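Ruth Puma on botanical wallpaper, old gardens and learning to love a repeat

Feb 10, 2021

Ruth Puma is halfway through a sentence about peonies before I've even sat down. She draws patterns for a living, mostly fruit and flowers, and her newest collection, Sturow, has just gone off to the printer. "I should be resting," she says, "but I've already started the next one!"

Her route into wallpaper began with a book. A neighbour in Ledesma, the village where she grew up, lent her a reprint of a herbal from 1595, and she copied nearly all of it in biro. "The plants were so odd. Some had been drawn by people who had plainly never met the plant. There was a cucumber like a sausage with leaves on it and I thought it was the best thing I'd ever seen."

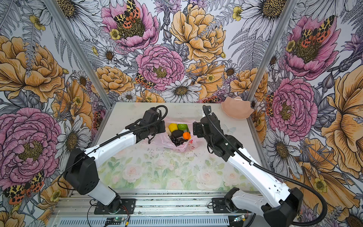 She trained in textiles, spent 3 years painting tiles, and only came to paper when a friend asked her to do a hallway. It took the whole of May. She got the repeat wrong, so that the same rose marched up the stairs like a row of buttons, and she had to start again. "A repeat is where the work is. Anyone can draw one nice flower. You have to get it to sit next to itself, over and over, and still look as if it grew there."

These days she is all for going big. Sturow has blooms the size of dinner plates, and she's firm that small rooms can take them. "People put a tiny sprig in a tiny room and it just fizzes at you. Go large! Put it on every wall, let it run into the corners. You stop seeing the corners at all."

Fruit is her other great love. Clukia, the collection before this one, was full of quinces and split figs, and she drew it from things she bought at the market and left on the windowsill until they sagged. "I like them best when they've gone a bit past it — the skin does such lovely things. My husband is less keen." 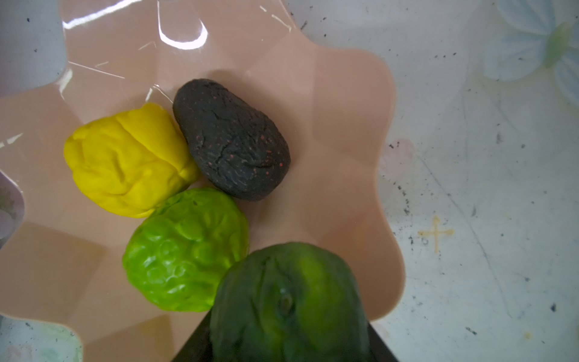

Yellow, near-black and two greens, on a scalloped pinkish tray.

Colour comes late for her. She draws everything in pencil, then mixes 23 paints on a long strip of lining paper and lives with it pinned over the sink. Greens cause the most trouble. The one she calls Nulter took all winter, and she still isn't sure it's dark enough.

I ask what she has up at home. She laughs. "White walls in the bedroom. Everywhere else is samples, taped up crooked, and I keep meaning to choose."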